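Notebook > Dye bench > Porura wool trials

April 26, 2018

Third madder bath for the Porura blanket wool. I write this the same evening, before I forget what I did, because last time I trusted my memory and the notes had only the weights in them.

Wool: the Vendon two-ply, natural white, same lot as in the second bath. I washed it on Tuesday and left it in clean water overnight. It was still a little greasy near the knots of the skeins. I tied the skeins too tight again. Next time figure-of-eight ties, four on each skein, and loose enough that I can put two fingers through.

Mordant: alum and a little cream of tartar, as in bath two. I did not change this, I want to change only one thing at a time. The one thing today is the water. Baths one and two were made with tap water from the building, and this one with rain water from the barrel in the yard. Roos Van Damme says that madder likes hard water and that I will get a more orange and weaker colour with rain. I believe her, but I want to have the skein in my hand.

Heating. I put the madder in cold and took a very long time to warm it. The thermometer clip is loose, so I held it by hand for each reading. I wanted to stay under 70 degrees. At 11.40 I was answering the door and when I came back it was 82. I took the pot off the ring directly and put the lid half open. It went down slowly. So the bath was too hot for some minutes, I do not know how many, and if the colour is brownish this can be the reason and I cannot blame the rain water for it. It is annoying, as this was the whole purpose of the day.

After this I stayed with the pot. The skeins were in for the full two hours, turned with the glass rod every ten minutes. I left them to cool in the bath until the end of the afternoon.

Result, wet: skein A is orange-red, clearly more yellow than the second bath. Skein B is the same but with a pale place at one tie. Skein C I put in chalk water afterwards for 19 minutes, and it moved to the red side, more than I expected. I had to hold it beside the others at the window to be sure. Dry colours tomorrow, and I will not write any opinion about brown before they are dry.

pH paper: rain water 6, tap water between 7 and 8. The paper is old and the last squares are difficult to read.

Owen came to the bench after lunch and asked whether we can repeat the second bath colour for the whole order. The order is 2335 grams of dyed yarn and my pot takes three skeins at most without crowding. I told him yes for the colour and no for the date. He will speak with Venthorpe if they accept the blankets in August. If they want all of it earlier we must borrow the large pot, and then I need one trial in that pot first, because it heats from one side.
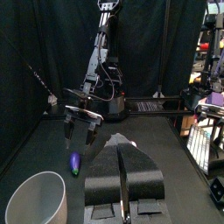

Dark table and curtain, workspace behind at upper right. 26/4.

Light test: I cut short pieces from baths one and two and wound them on card, half under foil. They go on the south window sill tomorrow morning. I will look at them after 7 days and then again when I remember it. The weld samples from winter are still on the same sill and must be taken away. The lower one has lost much of its yellow on the open half, so I would not offer weld to Venthorpe without a warning.

The used madder is in the bucket with the blue lid. Please do not throw it, there is still colour for a pale second bath, and I want to try it on the grey wool. It should be used before Monday or it will smell.

To buy or find:
- alum, the jar is nearly finished
- pH paper
- a better clip for the thermometer
- chalk, a small bag

Question for Roos: did she put the chalk into the dye bath from the beginning, or after? In her notes it is written "with chalk", and this can be both. If it was from the beginning, I do bath four with rain water and chalk together, and keep it under 70 this time.

Skeins A and B are rinsed and hanging. C is still in the basin, I will rinse it before I go home.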